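Progress Report to the Shao Fund
Flimville Tableware Collection: Cataloging and Public Access
Reporting period ending in June
Submitted by Yuxi Luo, Collections Manager

Summary

The grant supports the cataloging of the china and teaware left to the Flimville collection by the Vultgate family. At the close of this period, 2000 of the 2802 pieces have full records. Work is on schedule except for the item noted under Repairs.

Cataloging

Records are entered in Sistum and include maker's marks, pattern names, measurements and condition. The transferware and the children's tea sets are finished. The pressed glass has been started. Two pattern names used in the family's own handwritten list do not match any published reference, and both have been entered as given — with a note — until further research can be done.

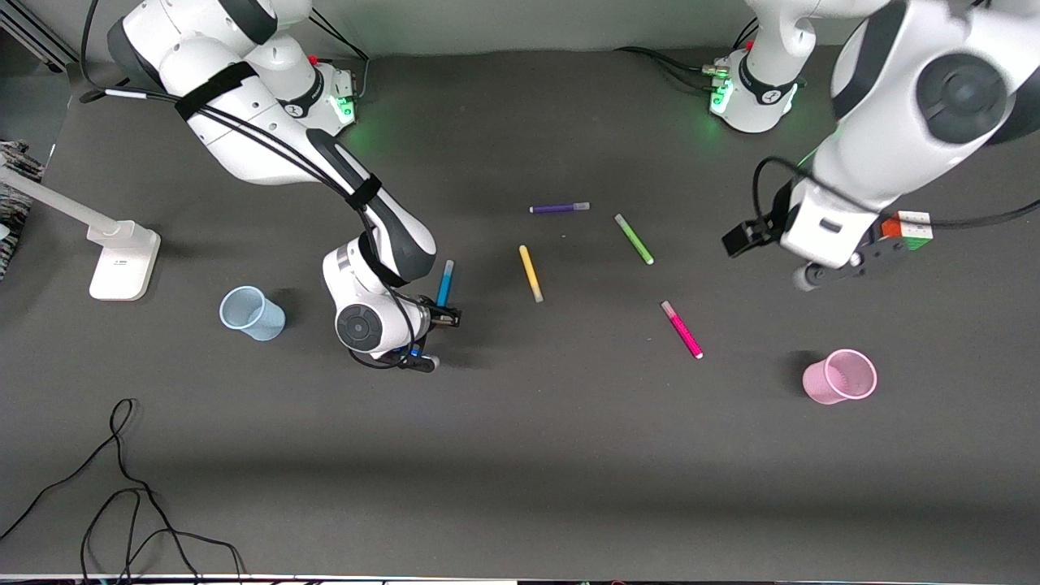

Repairs

The conservator examined 252 pieces with chips, old glue or loose handles. Treatment of the rose-pattern teapots has been delayed while a replacement adhesive is on order. We ask that the unspent portion of this budget line be carried into the next period.

Public Access

The spring display of luncheon sets was extended by one month at the request of the Flimville library. Printed labels for the fall display are in draft.

Next Period

Staff will complete the pressed glass, begin the silver plate and linens, and submit a revised storage plan. A full statement of expenses is attached.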